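News from the Robot Club: The Kitchen Task

Since August our club at Wekthorpe has a new task for the arm, and I promised to write a few words for the members who could not come on Tuesday. The task is the small kitchen. The arm must find an object, take it, lift it and put it down in the place that was asked. For a person this needs no thinking. For our students it has already filled most of the term.

The sink is the most difficult part, in the opinion of both teams. The basin is dark and deep, and the gripper must come down straight between the walls. An orange object is easier for the program to find there than a gray one, so the beginners start with orange.

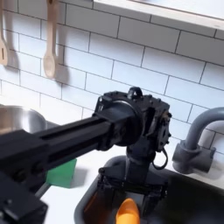 The two teams have chosen different ways. Team Molline writes every position by hand and tests it slowly, one joint after another. Team Lahlou prefers to guide the arm through the movement many times and let the program learn from the recordings. They have made 34 recordings until now, and they would like to have many more before the meeting in Bristdale. I do not want to say which way is better. The students discuss it enough in the break, and sometimes quite loudly.

For the pot, the rule is simple: the fingers must open above it and may not touch the rim. A touch costs 2 points. Each team gets 14 minutes at Bristdale, and the time for starting the computer is included, so please practice this also. 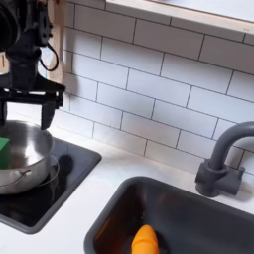

Can a new student join now, in the middle of the term?
New students are welcome at any time, and it is not necessary to know programming. We can take up to 20 in the club, and there are still free places. Come to the workshop at four o'clock on Tuesday and bring a notebook.

One request to everybody: write in the logbook which version of the program you used. Last week we lost a whole afternoon looking for a mistake that was already corrected in the other copy.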